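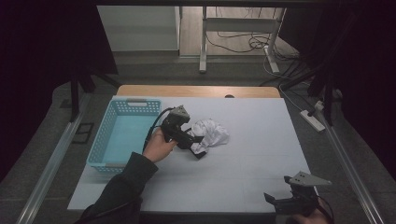
A worktable station with two hand-held grippers, a plastic basket and a crumpled white item to be handled.

The Station Comes First: How Mid-Sized Operators Are Budgeting for Robot Training

When Flovska, a regional linen and garment service, began planning for automated sorting last August, its first draft budget contained a single large figure for robot arms and almost nothing else. The version its board approved looked very different. The arms had moved to the second year. The first year was given over to tables, rails, curtains, cabling, hand-held grippers and the wages of the people who would hold them.

The change reflects a broader shift in how equipment of this kind is bought. A robot that is expected to pick up a shirt or a towel must be trained on many recorded examples of the same task, and those examples are now often made by people working with hand-held versions of the gripper the robot will later carry. The recording station has therefore become a purchase in its own right, with its own specifications, suppliers and useful life.

What a station costs to set up

Planners at Flovska divided their request into 4 lines: structure, instruments, computing and labor. Structure was the smallest of these and the one most often underestimated. A table is inexpensive. The rails beside it, the curtains that limit stray light and the floor space all of it requires are less so, particularly in a leased building where the landlord must approve anything fixed to the floor.

Instruments accounted for the largest share of the initial outlay. Grippers are bought in pairs, one for each hand, and the company's purchasing office advises that a spare pair be included in the opening order. Matar, a parts distributor that serves several laundries in the region, quotes a lead time of 11 weeks on replacement fingers. A site without spares may find itself paying operators to wait.

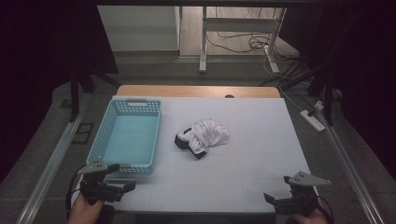
Labor is harder to forecast. Soft goods do not hold a shape, and an operator who has put a garment into a basket must return it to the table in a new arrangement before the next recording can begin. Flovska's planners had assumed that resetting the work would take a small part of each shift. After a trial period they raised the allowance considerably and shortened the recording blocks, having found that the quality of the work declined toward the end of a long session.

The company also revised its estimate for consumable items. Baskets, table coverings and sample garments had been entered as incidental expenses. They now appear as a separate line that is reviewed each quarter – a modest sum, but one that had been drawn from the maintenance account without anyone having planned for it.

Lease, purchase or contract

Three routes are open to a firm of this size. The first is outright purchase, which suits an operator that expects to train robots on many tasks over several years. The second is a lease, usually with service included. Dandby, a food packaging company, chose a 14-month lease for its own station on the grounds that the design of grippers was changing too quickly to justify ownership. Its finance office has since described the monthly charge as high but predictable.

The third route is to contract the recording work to an outside firm. Rellow, a contract recording service, supplies both the station and the operators and bills by the accepted hour. The arrangement spares the customer any capital expense. It also places a great deal of weight on the word "accepted," and buyers are advised to settle in writing what makes a recording unacceptable and who bears the cost when one is rejected.

Flovska considered all three and settled on purchase for the table and its surroundings, with a lease for the computing equipment. The division added to the paperwork but allowed the parts with the shortest life to be replaced on a separate schedule.

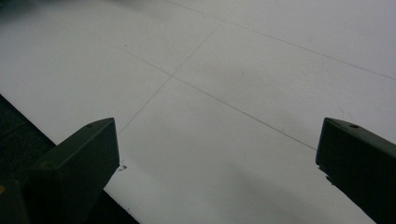 Questions to settle before the order is placed

Purchasing officers who have completed the process recommend that several matters be decided early. The work surface should be chosen together with the goods to be handled. A replacement of the same color and finish should be available for as long as the station is in use, and the supplier should be asked to confirm this in the quotation.

Wear on the fingers and mounts should be inspected on a fixed schedule, with one employee named as responsible. Flovska carries out its inspection on Monday, before the first session.

Power and cable routing should be drawn on the floor plan before delivery. At Flovska this step was left to the installers, and the room had to be rearranged within the first month so that carts could pass.

Finally, the budget should state what will happen to the station once the robots are in service. New garments enter the product line every season, and each may require further recording. Flovska has set aside funds to keep one station staffed part-time through the second year, and will decide on a second when the arms have been installed.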